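The Small Print on Cold Brew Concentrate

May — 5 min read
By the Arker Kitchen Letter

Every spring the same product comes back to the grocery aisle with a new label. Cold brew concentrate has been around long enough that most of us have a half-used bottle somewhere behind the mustard, and every spring the price goes up and the bottle gets a little slimmer at the waist. I bought two of them last month, one from Vava and one from Samimport, and I have spent more time reading the backs than drinking what's inside.

Start with the word "concentrate." It has no fixed meaning on a coffee bottle that I can find. Vava tells you to mix one part coffee to three parts water. Samimport says one to one, in much smaller type, on the side panel under the recycling mark. Put the two bottles next to each other on a shelf and they look like the same purchase. The Samimport bottle is two dollars cheaper, and you'll get through it in half the time if you drink coffee the way I do.

Then there is "servings." Vava claims 16 per bottle. I make that a serving of coffee for someone who doesn't much like coffee. Using the mug I use every morning, I was done well before that, and I was being careful with it. A reader wrote in after our last issue to say that serving sizes are only there as a guide. Fine, but the guide is printed on the front in the biggest numbers on the bottle, right next to the price sticker, where it does its work.

What you pay for

I keep hearing that the cost is in the time. Cold brew sits overnight, the argument goes, and time is money. I don't buy it. A jar in my fridge also sits overnight and charges me nothing. The cost is in the glass, the shipping of what is mostly water, and the refrigerated shelf it has been given even though one of the two bottles says plainly that it doesn't need chilling until it's opened.

Home brewing has its own sales pitch, and I'm no fonder of that. Zulu sells a pitcher with a mesh basket and a booklet of 284 recipes. I went through the booklet over a weekend. A great many of them are cold brew with a different syrup. One is iced coffee with an extra ice cube made of coffee, which is listed again later under another name. The pitcher itself is perfectly decent, and the mesh lets enough grit through that you end up straining the batch a second time anyway.

If you are going to strain it twice, you may as well skip the basket. Coarse grounds, cold tap water, a big jar with a lid, overnight on the counter or in the fridge. In the morning, pour it off slowly and stop before the mud at the bottom. After that it goes through paper, which takes patience. I do mine in small amounts and rinse the paper first. Once it's clean, I put it in the smallest bottle it will fit in, and I write the month on a bit of tape.

How long does it keep? The bottles say two weeks after opening. The Zulu booklet says ten days on one page and "up to a month" on another. My own rule is a week, after which it starts to taste like the inside of the fridge. I have seen people swear by freezing it in trays. I tried that and got brown ice that tasted of peas, but my freezer is nothing to boast about.

As for a paper filter against mesh or cloth, the paper gives a thinner, cleaner cup and the others leave more body. Anyone who tells you one of them is the correct way is usually holding a box of filters they'd like to sell. 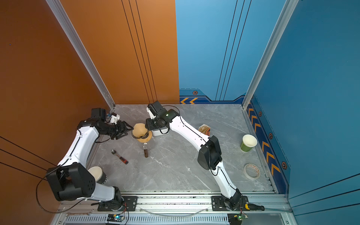
The subscription question

Vava would now like me to subscribe. The offer is 197 dollars for the year, with a bottle on the doorstep every month, and a note saying I can cancel any time. The cancel page asks me to call during business hours. I haven't worked out the price per cup, partly because it depends on whose idea of a cup we're using, and partly because I already have the jar soaking. I'll look at the offer again in the fall, when I expect it will be cheaper.

More from the Arker Kitchen Letter
Do You Need a Second Kettle?
Oat Milk, Barista Oat Milk, and the Difference in Price
What "Stone Ground" Means on a Bag of Flour
Three Ice Trays, One Drawer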